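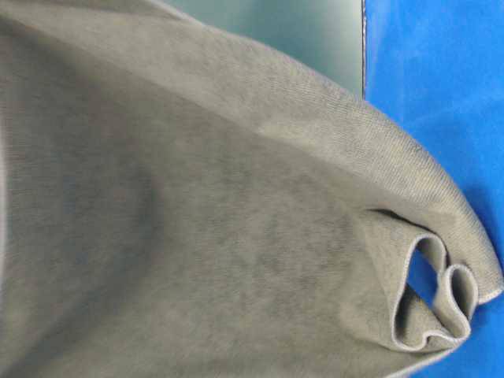

Trarlow Sweatshirt Swap - your questions

What do you take?

Anything soft and warm for the top half of the body: sweatshirts, hoodies, fleeces, heavy jersey tops. We love them all! Last April we had 220 come through the door and the grey and green pile alone was up to my elbow. Coats and jeans go to the Furtună rail on the other side of the building.

Does it have to be perfect?

Please don't hold back a good sweatshirt over a small fault. A bobbly front or a hem that has started to curl is fine, and a loose cuff is the sort of job Sebastian Toma looks forward to all week. We do say no to big oil stains and anything that smells of damp.

How should I wash it first?

Inside out, at 30, with half the powder you would normally use. Skip the fabric softener, it flattens the fluffy side. Dry it lying down if you have the space, as a heavy knit hung by the shoulders ends up with two little points that take ages to steam out.

How do you fold a thick sweatshirt so it stays folded?

My favourite question! Lay it face down and smooth it from the middle outwards. Bring one side in to the centre, lay the sleeve straight down along it, then do the other side to match. Fold the hem up by a third and then fold again. Stop there - a third fold in thick fleece just springs open.

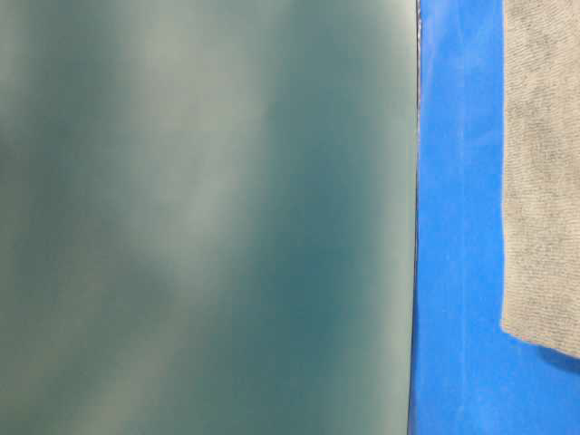
Hoods get folded down flat onto the back before you start on the sides. It feels fiddly on the first one and by the fifth you'll be flying through them (I still do a little cheer when a big zip-up comes out square).

Can I roll them instead?

Of course, and for a suitcase I always do. On our shelves we keep to folding so that people can find the labels and pull one out of the stack without the rest coming with it.

How many can I take home?

As many as you brought, up to 12. If you came with none, take one anyway and bring something next time.

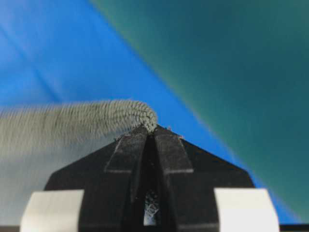 What is the difference between fleece and brushed sweatshirt fabric?

Sweatshirt fabric is a knit, usually mostly cotton, with a smooth outer face and an inside that has been brushed until it's fluffy. Fleece is normally polyester and is often fluffy on both faces. Fleece dries faster, cotton feels cosier against the skin.

Will you mend something I want to keep?

Yes, with pleasure. Put it in the Milon basket with your name pinned on. Cuffs and hems are usually ready by the next swap, zips take longer.

Who do I ask about bringing a big bag from a school or club?

Lăcrămioara Mihăilă, at the Trasasa desk, any time before four in the afternoon. Pair up any tracksuits first if you can.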